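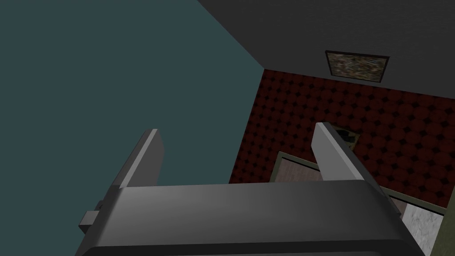

Warkness Home Equipment Service
Household Tips: Planning and Budgeting for a Robotic Helper

Households considering a robotic helper are advised to prepare a written plan before requesting a quotation. The purchase price is usually the easiest figure to obtain. The costs of preparing the room, replacing worn parts and keeping the machine in service are often left out, and they should be entered in the household budget from the start.

Begin with the work

List the jobs the machine is expected to do over an ordinary week, and note the room in which each job takes place. Picking up small items from the floor, clearing the top of a dresser and fetching an object from the next room place different demands on the equipment. A single arm may be enough for work at one counter. Jobs that require one item to be held while another is moved will generally call for two.

Strike from the list any job that comes up only a few times a year. Holiday decorating in December is a common entry, and it seldom justifies a larger model.

Measure the room

Measure at the height where the work will be done as well as at floor level. Record the following:

Width of each doorway with the door fully open, and the floor space the door takes up as it swings.
Height and depth of dressers, counters and shelves.
Height of drawer pulls and door handles, and how far they stand out from the surface.
Changes in flooring between rooms, including the thickness of carpet.
Position of soft furniture that may be moved during the week.

Drawer pulls deserve particular attention. A small pull may be difficult for some grippers, and replacing it with a larger one costs far less than changing the gripper. Take the old pull to the store and match the spacing of the screw holes.
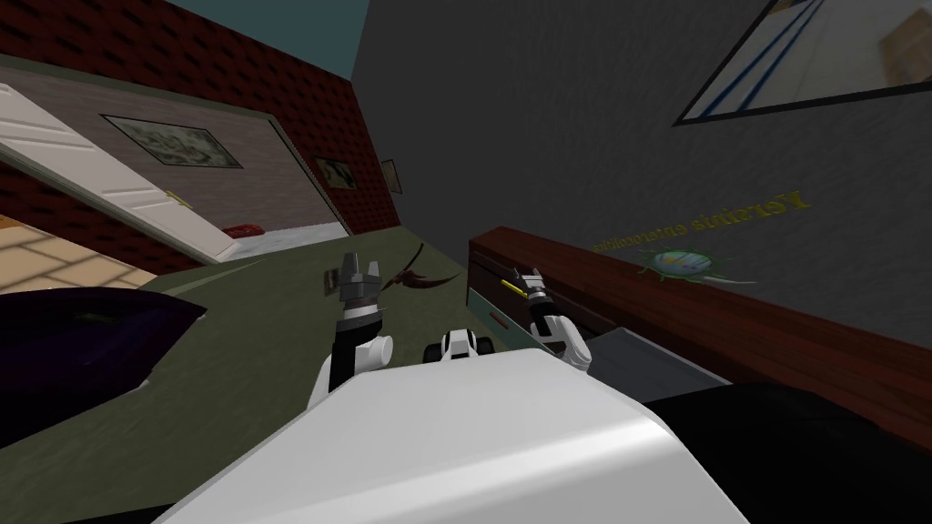
Simulated room with two arms reaching toward a wooden dresser and a green floor. The white door at left stands open.

Ask for a rehearsal

Many suppliers will now run the household's list of jobs in a simulated room before an order is placed. The Helero planning package is available through this office for a fee of $200, and the fee is credited toward any later purchase. Supply the room measurements in advance, and ask that the furniture be placed where it normally stands.

During the rehearsal, ask to see the view from the gripper as well as the wider view. The gripper view gives a better idea of the space between the fingers and of what the machine's own body hides from it. Include at least one long, thin item and one item with an irregular outline. A supplier who proposes to show only boxes and cups should be asked for more.
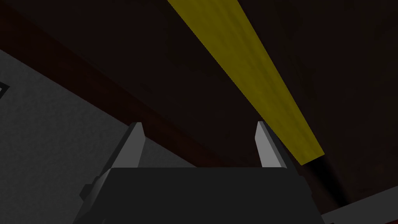
Gripper view, fingers open, with a long yellow stick at upper right.

Compare quotations on the same basis

Obtain at least two quotations and ask that each one separate the machine, the grippers, the installation and the service plan. For the two-armed Istar, the installation charge is $439 and includes one return visit. Dudás quotes $330 for installation and bills the return visit separately. The lower figure may suit a household with one level floor and wide doorways. Where carpet meets hard flooring, a return visit is likely to be needed, and its price should be requested in writing.

Questions to put to every supplier:

Are spare fingers included, and can they be fitted without a service call?
What is the greatest weight each arm can hold at full reach?
Which parts are excluded from the warranty?
Is there a charge for adding a room after installation?
How long will replacement parts remain available?

Set aside money for upkeep

An annual upkeep allowance of $236 is suggested for a two-armed machine in daily use. It is intended to cover finger pads, filters and one cleaning of the joints. Keep it apart from the general repair fund, and carry forward any amount left at the end of the year. 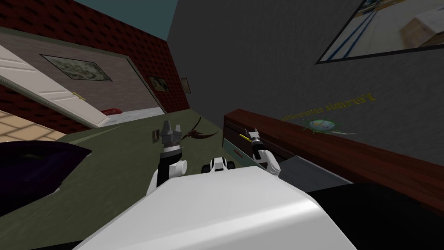 Floor space should be treated as part of the same budget. A machine that works between a counter and a piece of upholstered furniture needs a clear approach to both, and items left on the floor will slow it down or stop it. Mark the working area with painter's tape for one week before ordering. If members of the household find that they are constantly stepping across the tape, consider a different room or a smaller model.

Before signing

Check the delivery route from the street to the room, including stairs and turns. Confirm that an outlet is within reach of the charging position without an extension cord. Notify the home insurer and ask whether the machine must be listed on the policy. File the measurements, the rehearsal report and all quotations together, as they will be needed if the machine is later moved or sold.

Measurement forms may be collected at the Warkness front desk or requested by mail. The prices on this page apply to orders received from Mon 20 August.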